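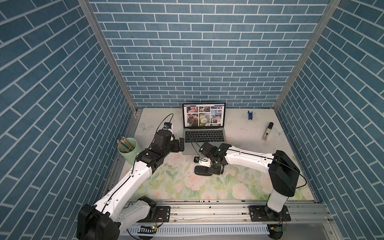

Slide 1. The table you actually sit at

Good evening, everybody, and thank you for coming out on a Thursday when I know half of you have choir. Wait for the back row to settle. Thank Jennylyn Saludo for the urn and for finding the extension lead.

I was asked to talk about desks, and my first thought was that I'd never owned one. I've had tables. The one I did my accounts on for years had a flowery cloth over it, and I was so fond of that cloth that I kept it long after the iron gave up on it. So I'm very happy to begin with pink roses and butterflies tonight, scuffs and all. A cloth with a few smudges on it is a cloth that somebody has been sitting down to, and I'd like you to hold on to that while I talk.

Ask: who here does their letters at the table they eat at? (Expect most hands. Let them look round at each other, they enjoy that.)

Slide 2. The laptop in the middle

Leave the first picture up a bit longer if people are still looking at it.

The laptop always ends up at the back in the centre, doesn't it, with everything else pushed out to the sides. And what's on it? Facebook, with a whole grid of photos, and a lovely big white dandelion head in the middle of them. I could look at that dandelion for ten minutes and not pay a single bill. I say this with great affection, having once sat down to renew my car insurance and got up again knowing all about my cousin's holiday.

Tell the Stellan Vik story here. Stellan wanted to sort out his family photographs and found he had 3,749 of them on the one computer, a good many of them of the same boat. He gave himself an evening a week for it, with the laptop open and a pencil by him, and wrote down the names of the people before he forgot who they were. He started in March and he's still going, and he says the writing down has been the best part of it.

Don't tell the bit about the boat sinking unless there's time.

Slide 3. Pencils

I want to say a word for the pencil pot. A pale green cup with a good bundle of pencils in it, yellow ones and plain wood ones, standing over on the left where it isn't in the way of anything: I find that a very cheering thing to have on a table. You can have all the passwords and apps you like, but when the telephone goes and it's the dentist, you want a pencil.

Mine go in a mustard jar. Lionel Yeoman keeps his in a tankard he won at Druseswood, and we have all heard how he won it, so I shan't go into that (look at Lionel).

A small bit of homework: tip your pot out when you get home and try every single thing in it on the back of an envelope. When I did mine I threw away 5 dead biros and a knitting needle. I kept the needle, sorry, I fetched it back out of the bin the next morning.

Slide 4. Bits and boxes

Every table has its odds and ends. A little blue plastic something lying on its side towards the back, a small white and black box standing up near the wall. You know the sort of thing. You move them to dust and then you put them back exactly where they were, for years.

Bienvenido Dizon gave me his rule for these and I pass it on with his blessing. Pick the thing up and say its name out loud. If you can say what it is, it goes where that sort of thing lives. If you can't, it goes in a shoebox with the month written on the lid, and you look in the box at the end of the summer.

Pause for the question about chargers. There is always one. Answer: label them with a bit of masking tape the day they come into the house.

Slide 5. Brick walls and roses

Last one before tea. I do like blue brick behind all those pinks and greens. My mother would have said you can't put a pattern against a pattern, and she had beige everything. If you're making a corner for yourself, please have what you like looking at.

Mention the sale table at the Samonte hall, where Jennylyn has put aside about 200 remnants, some of them big enough for a card table. Proceeds to the roof.

Questions, then tea. Chairs back against the wall by nine, please, and whoever borrowed the hall scissors, Lionel would like them returned.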